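Home Explore Notifications Messages Lists Profile More

1/8
Mug thread, as threatened. I've been sorting out where the mugs and cloths live, because the tables keep filling up and then there's no space to do anything on them. Posting as I go, so it will be a bit out of order.

2/8
Started with the table that has the butcher-block top. I like this surface a lot. It's strips of pale and darker wood and it hides crumbs, which is good and bad. Wiped it along the grain, then went over it again with a clean cloth.

3/8
The little shelf is a flat bit of light wood on thin black wire legs. I had one like it in the Gelolbridge kitchen, bought for plates, and the plates were too wide. Mugs are a better use for it. You get a layer on top and you can still push a folded cloth underneath. 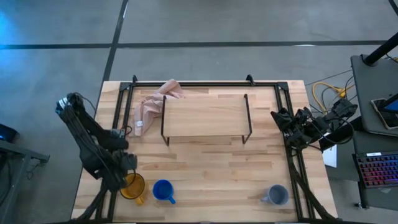
Mugs at the front, shelf at the back, pink towel still to be folded.

4/8
The amber one is see-through, so tea stains show up on it straight away. Bicarb and a damp sponge, leave it for 40 minutes, rinse. The blue one gets the same treatment, though you have to look inside to know if it needs it.

5/8
Someone asked about towels. I fold in thirds lengthways, then in half, with the label on the inside. The Uka ones I have at home go stiff if you dry them on a radiator. Cheap ones from Holten stay soft but shed fluff for the first few washes. I'd still buy the cheap ones – you can wash them hot and not worry.

6/8
Next, the floor. People do the top of a table and stop there. Cloths end up on the floor by the legs and then get walked on. The low bars between the legs also catch dust, and a mop won't get right up to them, so do those by hand with a damp rag first.

On a shiny wood floor I use very little water. Wring the mop out until it stops dripping, and go with the boards. A beige cloth is hard to spot on a pale floor, so pick everything up before you start. The big blue bucket is at least easy to find.
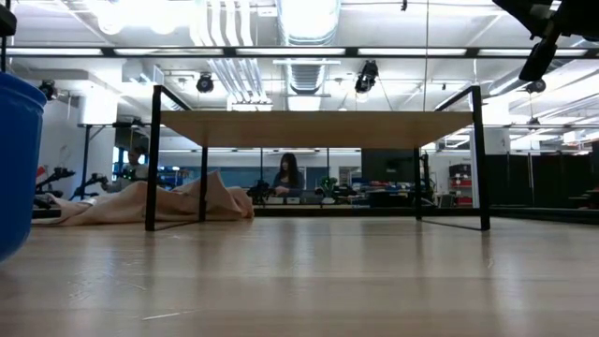 7/8 WHAT I'D BUY AGAIN
A wire-leg shelf, yes. A big bucket, yes, if you've somewhere to keep it. I paid for a Bangera mug tree in January and took it back, as thick handles wouldn't go on the pegs. Hooks under a shelf might work but I haven't tried them.

8/8
Cloths next, then the cupboard under the sink. If you've got a way of storing mugs that doesn't involve stacking them, reply with it. I've chipped two that way and would like to stop.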